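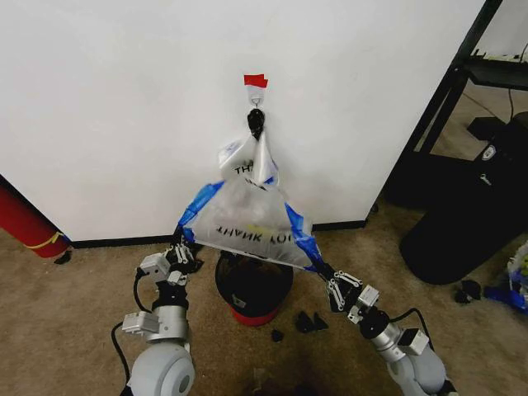

Soledad Orellana thinks the number of demonstrations is the wrong thing to report, and that a paper on robot manipulation should instead say how many times the operator had to go back and show the same two seconds again. She made this argument in the hallway at Grasix before any of us had a visitor badge, and most of the afternoon turned out to be a test of it.

Visit to the Grasix manipulation group, Tralville
Apr 29, 2019

The group is on the ground floor of the Farías building, behind the parking structure. Visitors come in through the loading entrance and sign at a tablet. Our party was small enough to stand in one work area at a time, which helped, as the cells are close together and the arms have to be stopped if someone crosses the tape.

The visit covered one method, called Plorkport inside the group, and one task used to evaluate it. There was a second talk on tactile sensing, but I left before the end of it and will not report on it.

The task

A thin plastic shopping bag hangs by its knotted handle from an adhesive hook on a white wall panel. A trash can stands on the carpet under it. Two arms with parallel grippers each take one lower corner of the bag, spread the edge between them, and keep it open while the contents go down into the can. The corners carry strips of blue tape so that the fingers have something firmer than bare film to close on. Orellana's group tried it without tape last September and tore enough bags that the results told them mostly about bags.

The task sounds trivial and is a poor fit for most of what arms are good at. The film has almost no stiffness. Pulling one corner moves the other. If the two grippers pull unevenly, the bag turns on the hook and the opening no longer lines up with the can. If they pull too hard, the corner slips out of the fingers or the hook comes off the panel. None of these failures shows up clearly in the joint readings, and the film is translucent, so depth sensing returns gaps where the bag should be. The group has stopped using depth for this task and relies on color images and gripper position.

Scoring is strict. A trial counts as a success only if both corners stay held until the bag is judged empty and everything lands inside the can. Scraps on the carpet make it a failure, even one scrap. Partial credit is recorded but left out of the main table.

The method

The usual procedure is to have an operator drive the arms through the task many times, record everything, and train a policy to copy the recordings. When the policy fails, the operator records more full runs. Plorkport changes the second step.

After a first round of training, the policy is run against the recorded data without moving the arms. At each time step the system compares what the policy would have done with what the operator did. Stretches where the two disagree for more than a short interval are marked. The cell is then set up to match the start of a marked stretch, and the operator records that stretch alone, several times, with small changes in how the bag hangs. The new segments are added with a higher weight and the policy is trained again.

Sebastián Garrido showed us the marking tool on a desk monitor. It is a timeline with the disagreement plotted as a single line, and he can drag a threshold up and down to see which stretches are picked. With the threshold low, nearly the whole approach to the bag is marked. With it high, only the moment after the second gripper closes remains, where the slack comes out of the lower edge. He sets it by eye. I asked if there was a rule and he said there was one in the draft, and that he did not always follow it.

The group started from 386 full demonstrations. The marking step then led to some 1545 short segments, of which 981 were kept after a manual check. The rest were dropped mainly for bad resets: the bag had been hung at a height or angle that did not match the stretch it was supposed to continue. That is a large loss, and it is the part Orellana was talking about in the hallway. Setting up the middle of a task by hand takes longer than recording it, and the time does not appear in the data at all.

The result

Both policies were run for 60 trials each on bags that were not used in training. The policy trained on full demonstrations alone succeeded in slightly under half. The one with added segments succeeded in a little more than three quarters. A third policy, given extra full demonstrations equal in recording time to the segments, came out between the two and closer to the first.

That third comparison is the one that matters, and I was glad to see it on the slide. My reservation is that it matches recording time and leaves out reset time. If an operator spends several minutes preparing a two-second segment, the fair comparison gives the other side those minutes as well. Garrido agreed and said they had logged reset time only for the later sessions. He would not guess at the total.

The failures that remain are mostly early. The left gripper closes on film just beside the tape, the grip holds for a moment, and then the corner slides out under tension. Plorkport does not help much with this, for a reason that follows from how it works: the policy and the operator agree closely during the approach, so nothing is marked. A small error in position is small in the disagreement measure even when it decides the trial. One visitor suggested weighting by outcome as well. The group has tried a version of that and found it unstable with so few failed runs to learn from.

The cell

For those who plan to build something similar, a few practical notes. The arms work near floor height, on carpet, which makes vibration less of a problem than I would have guessed but makes cleanup between trials slow. Light filling works better than heavy filling – a heavy bag straightens itself and hides differences between policies. The group uses crumpled dark material because it shows through the film and can be seen against the tan carpet when it misses. Hooks are replaced on a schedule. Bags are used for one session and thrown out, as the film stretches at the corners and the behavior drifts.

Orellana keeps the printed shopping bags on purpose. Plain ones gave the vision model less to follow, and she would like the next set to include several prints so that the policy does not depend on one pattern of letters. That set was not ready when we were there.

The draft is expected to go out in September, with reset times included where they exist. The segment data may be released with it. I have asked for the dropped segments too, and have had no answer so far.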